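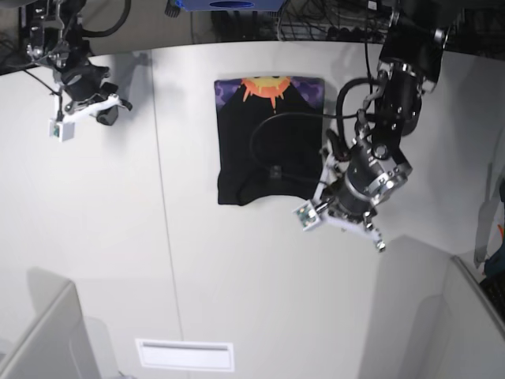 Two arms, one folded tee, and a cable loop lying right across the shirt

Search this site Go

The Finlow cell, up close

Welcome to the Finlow page! If you've been following the workshop gallery you'll know we run a few machines at Penrose, and this one is easily my favourite. It's a two-armed folding cell – arms hung from overhead, white table underneath, a small camera on each gripper – and it spends its working life folding T-shirts. I could watch it for hours (and have, with a sandwich in hand).

Folding is only half of it, though. What I really love is the upkeep. A cell like this asks for a bit of attention nearly every day, and you get to know it the way you'd get to know an old bike. These pictures are about that side of things, so expect cables and fasteners.

Cables first. Every arm carries its own bundle, and the trick is giving each line enough slack to let the wrist turn all the way around without leaving so much that it droops into the work. We've rerouted the left arm more often than I care to admit. Our rule is to move the wrist by hand through its full travel with the power off, watch where the line goes, then clip it, then do the whole thing again with a shirt on the table. A loose connector dragging over cotton will pull a neat fold apart in no time!

The black shirt with the orange sun is a lovely test piece, by the way. The big bright print gives you something to line up by eye, and the plain black part shows you very quickly how your lighting is going. Dark fabric under a hard light loses all its wrinkles to the camera. Soften the light a little and back they come.

Next stop is down at the gripper, where most of our small jobs happen. We keep a log for this cell and it's up to 223 entries now, 71 of them about the grippers alone. Fingers, pads, pins, little screws that back themselves out over a long run of shirts... it all goes in the book. After every 200 folds we stop and go over both sides with a driver and a bright torch. There are 14 fasteners on our check sheet for each gripper, and I mark every one with a dab of paint pen, so that a turned head shows up at a glance. If you take one idea home from this page, make it the paint pen. It costs next to nothing and I'm mad about it.

The wrist cameras get their own check. We wipe the lens, nudge the mount to make sure it's snug, then look at the live picture on the Stodus screen and compare it with the last saved one. Even a tiny shift in the mount changes what the arm thinks it's reaching for, and you can lose an afternoon chasing that in the software before you think to touch the bracket. 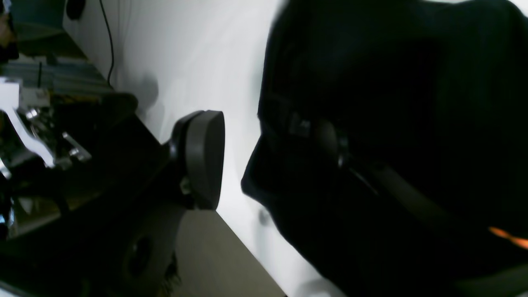

Wrist camera view: the rounded grey pad and its little metal fastener, with the big black gripper across the gap

I'm very fond of these sideways views. You lose all sense of which way is up, but you do get a good look at the join behind the pad, an awkward spot to get your head near. Bright white behind dark parts is hard going for the camera, too, and we're still fiddling with the exposure on ours.

Coming in December: the Doren bench, with its new set of drawers (long overdue) and a proper home for all the odd brackets and off-cuts of cable. I'll add more of the Finlow cell as well once the next round of rerouting is finished – the right arm's turn this time.

Page last updated 1st November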